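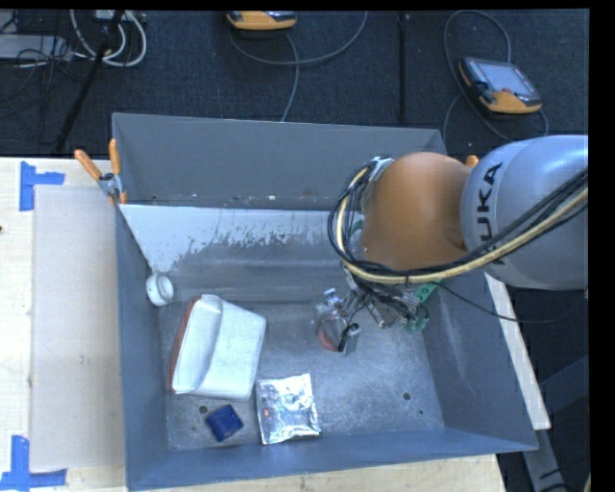
Usuga Open Metal Bin

Product no. 624-16
Made by Brurkow
Sold singly or in sets of 9

The Usuga is a large open bin for loose mixed goods. It has a tall flat rear wall, sloping sides and a low front, so bottles, tubs, caps and small packages slide toward the middle of the floor where they are easy to reach. It is used for returns, sorting, order picking and anywhere items arrive unboxed and in no particular order.

Brurkow has made the bin in the same shape since it took over the Bastesus line. The only change this year is to the front lip, which is now folded twice. Older bins with the single fold can stand in the same row as new ones, and the floor height is the same on both.

Body

The walls and floor are sheet metal with a gray finish. The finish will wear. Expect scratches on the side walls within the first weeks of daily use, and bare metal on the floor and the lower slopes wherever goods land. Wear of this kind does not affect the strength of the bin and is not covered by the warranty. Customers who want to touch up the surface can order the gray paint in small cans (product no. 624-9).

There are no dividers. Soft plastic packs, rigid containers and small round items can all go in together, though heavy pieces should be put in first. Glass should not be dropped in over the rear wall.

Placing the bin

Stand the bin on a level floor or on the Trultitura base frame, sold separately. The frame has four adjustable feet and raises the low front wall to a comfortable height for most people. Leave space behind the rear wall if you load from the back – a hand's width is not enough for a cart.

Bins can be bolted side by side through the holes under the rim. Bolts come with sets but not with single bins.

Cleaning

Crumbs, label scraps and bits of film collect along the base of the rear wall. Brush them forward and lift them out over the low front wall, or use a vacuum with a narrow nozzle. Wipe the surfaces with a damp cloth and mild soap. Do not use steel wool on the painted parts. Label glue comes off with warm water if it is left to soak for a few minutes.

Ordering

Single bins ship from stock. Sets of 9 are made to order and leave the plant in 16 working days. The price of a single bin is $162, without the base frame. Freight is added at checkout and depends on the delivery address. A lift gate can be requested on the order form.

Bins damaged in transit should be reported before they are put to use. Keep the wrapping until the claim is settled.

Questions about sizes, sets or spare bolts go to Jocelyn Nguyen in the Brurkow sales office.

Page updated Sep 12, 2025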